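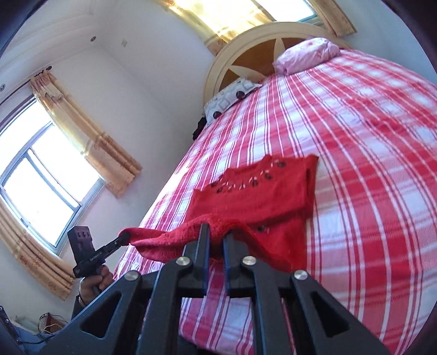

My sweater has eaten my elbow, a reader from Tumeck writes, and my mom says it's because I pull on it, but I pull on my jeans too and they never get any bigger, so what is going on?

Fair question. Your mom is right, which must be annoying. But the sweater deserves some of the blame as well.

Look very closely at the front of a sweater and you'll see rows of little V shapes. Each V is part of a loop of yarn. Every loop is poked through another loop, which is poked through another, and so on until somebody runs out of yarn or patience. Cloth made this way is called knitted cloth.

Jeans are woven. In weaving, one set of threads runs up and down, and another set goes across, over and under, over and under, like the crust on a fancy pie. The threads lie almost straight. Pull on a straight thread and it has very little left to give you.

A loop is different. Pull it sideways and it gets wide and short. Pull it upward and it gets tall and thin. The yarn itself has barely grown at all — it has just changed shape, the way you do when you squeeze behind the couch to get a ball.

Try it with string

You need one piece of string and a table nobody is eating at.

1. Lay the string straight and tug both ends. Dull, isn't it?
2. Now lay it in 7 wiggles, like a snake with nowhere to be.
3. Tug the ends again. The wiggles flatten and your snake gets longer.

A sweater has thousands of wiggles, all holding hands.
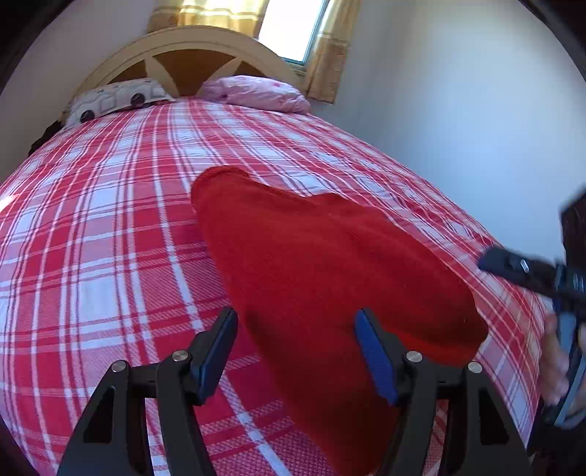 So why does an elbow stay baggy? When you let go, the loops try to spring back. Wool is good at springing, since its fibers are naturally crinkly. Cotton is lazier. Bend your arm all day, every day, from September on, and some loops will slide a little and decide they like it there. A wash and a flat dry can often talk them into going home. Hanging a soggy sweater on a hook will do the opposite, and you may end up with a dress.

What about T-shirts? Knitted too! The loops are just very tiny. Borrow a magnifying glass and check the one you're wearing. Take it off first if your neck doesn't bend that way.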